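Open day at Melitz: a thread
2019-03-15

1/ Okay, so I finally went to the Melitz open day and I have way too much to say about it, so this is going to be a thread. Mute me now if you don't care about robots!

2/ Quick background for the new people here: Melitz is the automation shop out past the Nistor bus depot. They mostly do packing lines. Once a year they open the back building and let regular humans wander through (free, bring your own coffee, the machine in the lobby is terrible).

3/ My pal Dexter Macapagal dragged me there last time for the big palletizer. Fun for a while, very loud, and my ears rang all the way home. I signed up again this year for the small stuff on the upper floor, and I'm so glad I did.

4/ The table I got stuck at was Veronica Manole's. Two arms, two cups and one green ball. The job: get the ball from one cup into the other. My niece could do it at age two. I stood there for most of the afternoon.
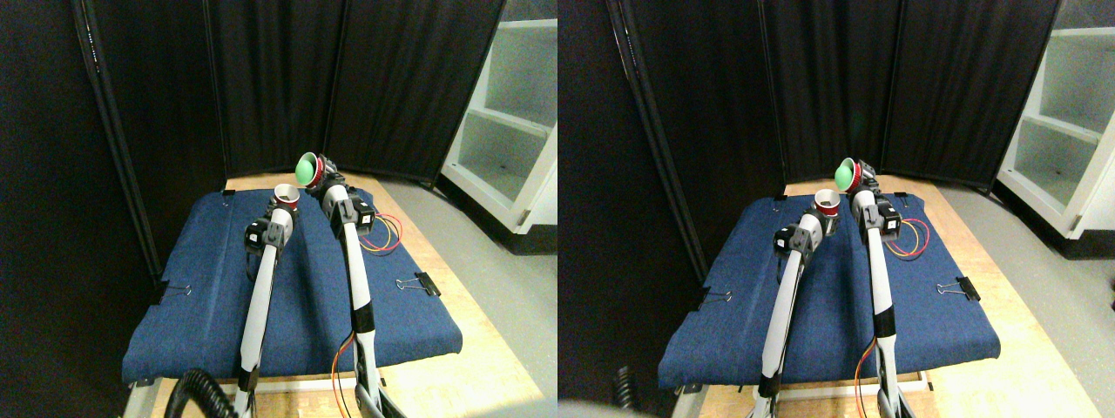
5/ I asked Veronica why cups and a ball, when the company makes its money on boxes. She said a box forgives you. You can be a little off with a box and it still lands flat. A ball rolls wherever the mistake was, so you see the mistake right away. I've been thinking about that answer ever since.

6/ Also it needs both arms to agree. If one tips a hair early and the other is still on its way, the ball goes on the floor. It did go on the floor while I was there, more than once, and a kid in a dinosaur hoodie appointed himself ball retriever. Best staff member in the building.

7/ They log every try. The sheet taped up by the door said 483 when I got there, and Veronica wants to reach 4,000 before they show it to anybody who might pay for it. She figures that takes until August.

8/ I said that sounded boring and she said yes, very – and then went right back to it with the happiest face I've seen on a person at work.
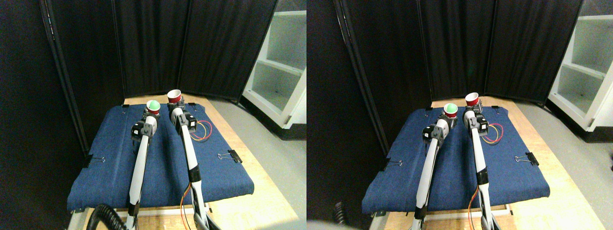

Green ball on the left, second cup over on the right.

9/ Somebody in my replies already asked about the blue cloth. It's padded underneath and clipped down at the sides with plain old binder clips. I have those same clips on my tax stuff! I don't know why this made me so happy. I guess I expected something custom with a part number.

10/ I asked Mircea Olteanu (he runs the upper floor, very patient man) whether soft was better than hard. He said they started on bare wood and the ball made such a racket when it dropped that the people next door complained. So the padding is partly for the neighbors.

11/ Then the question I always ask, which is what goes wrong the most. I was expecting software. Mircea said cables. Cables catch, cables tug, cables come loose at the worst time. He has spent whole mornings on a problem that ended up being one wire sitting a little too tight when the arm reached out.

12/ Oh, and they let visitors call out "go" for a round! You don't touch anything, you just say it and Veronica starts the run. I got mine in. The ball wobbled on the way over and I made a noise I'm not proud of, and the whole group clapped when it dropped in. For a BALL. In a CUP.

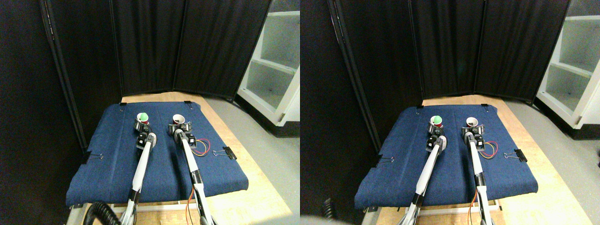

13/ I tried the same thing at home with two juice glasses and a ping-pong ball, one in each hand, elbows locked so it was fair. I got it six times and then lost the ball behind the stove, where it still lives. My respect for those arms went up a lot.

14/ Things I'd change about the day, for when Melitz reads this (hi!): more signs on the stairs, a place to sit on the upper floor, and please let Veronica have a microphone. She has a soft voice and the fans are not soft. I was up front and still missed half of what she told the group before mine.

15/ Downstairs I did a fast lap of the Wosine booth. They had a sorting belt with buttons and bottle caps on it, nice and quick, but the line was long and I'd used up my patience on the cups. Alina Anghel did the full tour of it, so go look at her posts if belts are your thing.

16/ A few of you asked if it's OK for kids. Yes, I'd say so. They keep everybody back a good distance while the arms are running, and there's coloring on the ground floor for the ones who get tired. Strollers are a pain on the stairs, so ask at the desk for the freight elevator.

17/ Parking: don't use the front lot, it fills up early and you'll end up circling. Go around by Hedano Street and walk in through the side gate. Bring a jacket too. I was freezing by the end.

18/ Veronica says she'll send me the number when they pass the halfway point, and I'll add it to this thread. Now I have to go move a stove.

More from this account
– Palletizer day with Dexter (bring earplugs)
– I tried to fix my own garage door opener
– Aurel Văduva's homemade plotter, part 2
– Bus depot to Melitz on foot: the shortcut

Contact | © 2019, all posts by the author | Back to top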